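**PRURKBY, 2020-09-30** -- Laresari, the surgical training center in Prurkby, will open a bench course in wound closure this fall. The course teaches suturing with instruments on tissue pads, and it is open to surgical residents, practicing surgeons, and operating room nurses who assist at the bedside.

The course was first planned for March and was put off when the center closed its teaching rooms. It has been rewritten since then for smaller groups. Each session now takes six learners, down from the larger classes Laresari ran in the past, and each learner has a full bench to work at.

Registration is open now. The fall term has 38 places.

## What the course covers

The course is built on one task: closing a straight incision with interrupted sutures. Learners start with needle handling. They practice picking up a curved needle, setting it in the jaws at the right angle, and passing it from one instrument to the other without dropping it or dulling the point. Only after that do they move to the wound itself.

Work is done with two instruments at a time, one to drive the needle and one to help with the thread and the tissue. Much of the first day goes into teaching the two to meet at the right spot. Learners who are used to open surgery often find that this is the slow part, and the schedule leaves room for it.
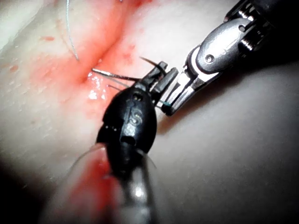

*A curved suture needle at the incision.*

The second day is about thread. Learners place a stitch, draw the strand through, form a loop around the jaw of one instrument, and lay down the knot. They repeat this along the length of the wound, with even spacing and even bite on both sides. Instructors watch for thread pulled so tight that it puckers the edges, and for knots that sit on top of the cut when they should lie to one side.

Cutting the tail to the right length is also taught. It takes little time, and learners are asked to do it on every stitch from the first one on.

## Working on a bloodied wound

Many bench courses use clean, dry pads. Laresari has chosen to teach on pads where the incision shows red, so that learners have to find the wound edges through it. On a clean pad the cut is easy to see from end to end. With blood along it, the edges are harder to read, the thread is harder to follow, and bright spots of glare from the lights can hide the needle point.

The center tried both kinds of pad with its own teaching staff before settling on the course plan. Staff found that learners who had only used clean pads tended to stop and search once the field turned red. The new course begins with the red pads on the first morning, and keeps to them.

Learners will be asked to:

- find both edges of the wound before each stitch
- keep the needle point in view as it enters and leaves the tissue
- hold the thread taut enough to see where it runs
- check the stitches already placed before starting the next one

The last item was added over the summer. A knot that has slipped is easier to replace early, and learners in a hurry to finish the row will often miss it.

## How a practice closure runs

A full practice closure is done without a break. The instructor sets out the pad, the learner takes the instruments, and the work goes stitch by stitch to the end of the incision. There is no time limit in the first two tries. A limit is set on later tries, and learners are told what it is before they begin.

Each closure is looked over by two instructors, who mark it separately and then compare notes with the learner at the bench. They go over:

- spacing between stitches
- how well the edges meet
- knot security
- handling of the tissue, including any tearing at the needle holes
- handling of the needle between passes

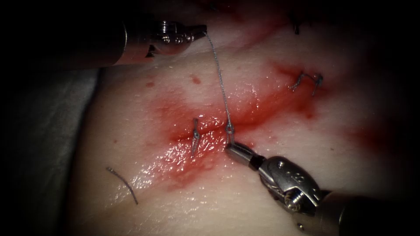 ## Pads and supplies

The tissue pads for the course are supplied by Wastorier, which has made practice materials for the center since Laresari opened. Under the new supply agreement, pads will be delivered in small batches through the term and used soon after they arrive. Pads that have been stored a long time tend to stiffen, and the needle then needs more force than it should.

Pads used in a marked closure are kept until the end of the session so that learners can compare their early work with their later work. They are then thrown away. No pad is used for more than one marked closure.

Suture thread and needles are included in the course fee. Learners do not need to bring anything except closed shoes and, if they use them, their own magnifying glasses. Lockers are available by the main stair.

## The teaching room

Sessions will be held in the Faulkner Room, on the upper floor of the center. The room was rearranged over the summer to put more space between benches. Lighting over the benches was changed at the same time. The old lights were mounted in one row down the middle of the ceiling and threw shadows across the work of anyone seated near the wall. The new lights can be turned and dimmed at each bench.

A small side room will be used for talks and for reviewing closures as a group. Talks are kept short -- the course gives 47 minutes to lecture on the first day and none on the second. All other time is spent at the bench.

Parking is behind the building. The front entrance has steps; the entrance on the parking side does not, and the elevator is just inside it.

## Who should apply

The course is meant for people who already know basic knots and can name the parts of a closure. It is not meant as a first look at suturing. Those who have never placed a stitch should take the center's introductory evening first, which is offered every month and has no entry requirement.

Operating room nurses and surgical assistants may apply on the same terms as surgeons. They will do the same closures and be marked in the same way. Hospitals that wish to send a group may book a full session of six, but must give the names of all learners when booking.

Learners who complete the course receive a letter stating the number of closures done and the marks given. The letter is a record of attendance and practice. It is not a license or a statement of fitness to operate, and hospitals should not treat it as one.

## Registration

Places are given in the order that forms are received. Forms can be picked up at the Laresari front desk or requested by mail. A deposit is due with the form and is returned in full if the center has to cancel. Learners who cancel on their own may move their place to a later session once without charge.

A list of session dates will be sent to each person who registers. A second term is planned for the spring, and anyone who does not get a place this fall will be offered one before general registration opens.

## About Laresari

Laresari is a surgical training center in Prurkby. It runs bench courses, evening classes, and practice hours for surgeons, residents, nurses, and assistants. The center does not treat patients.

**Press contact:** Press Desk, Laresari, Prurkby. Requests to visit the Faulkner Room during a session should be made in writing ahead of time -- visits are limited while class sizes are held down.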